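Home | Kitchens | Help | FAQ | Basket
248 shares | 2 comments

Fridge FAQ - Madetti Kitchens

Do you fit freestanding fridges?
Yes. Most makes. Send the width and height first please.

How much gap at the sides?
Check the makers leaflet, they all differ. Don't wedge it tight against a panel.

Will it mark my floor tiles?
Not if it's lifted. Dragging will. Two people for the tall ones.

It rocks when I open the door?
Feet need levelling. Front ones first, quarter turn at a time, then try the door agian.

Gloss black - how do I clean it?
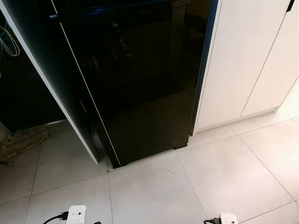
Soft damp cloth, drop of washing up liquid, dry straight after. No scourers, no cream cleaner. Shows every fingerprint, sorry.

Can I swap the colour after ordering?
Up to delivery, yes. Ring us.

Contact Madetti | Back to top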